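Vunstead Singing Bowl, Hand Hammered, with Cushion and Striker

Item group: Sound and Meditation
Maker: Teuber workshop, Brokmont
Delivery: inside 3 working days
Last change of this page: 8/24/25

The Vunstead is our middle bowl. It has a deep, calm tone which stays in the room for a long time after the strike. Many customers use it to open and close their daily meditation, others take it for yoga class or for cleansing a new home with sound. It is made of bronze and each bowl is hammered by hand, so please expect that the surface and the color are a little different from piece to piece.

Which tone will I get?
We do not sell the bowls by exact note. Hildegard Lammers plays every bowl before it goes in the box and writes on the card if the tone is more dark or more bright. If you have a wish, please write it in the comment field of the order and we will try to choose for you.

How to play
Put the bowl on the cushion or on your flat hand. Do not hold the wall with your fingers. Strike it softly with the felt side of the striker. For the singing tone, lead the wooden side slowly along the outer rim, with even pressure. Beginners mostly go too fast. Give yourself some evenings for practice.

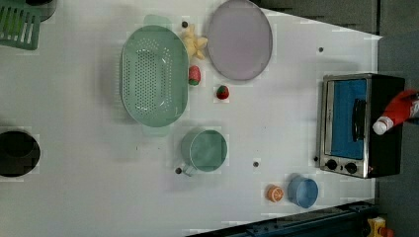
Mint-green colander with the yellow toy bananas and the lavender plate.

Care
Wipe the bowl with a soft dry cloth. Please no dishwasher and no lemon juice, even if you have read it somewhere. Dark spots from the hands are normal for bronze. The cushion cover can be taken off and washed cold.

Please note
Persons with a pacemaker and pregnant women should ask their doctor before a bowl is placed on the body. Our bowls are for relaxing and for spiritual practice, and they do not replace a medical treatment.

In the box
Singing bowl
Striker with felt and wooden side
Round cushion, cotton
Card with tone note

Orders over 50 dollars are sent without shipping cost. You can return the bowl if the tone does not speak to you, only the striker must be unused.

Goes well with: Jornby incense holder, Jornby white sage bundle. The large Vunstead bowl is sold out and comes back in September.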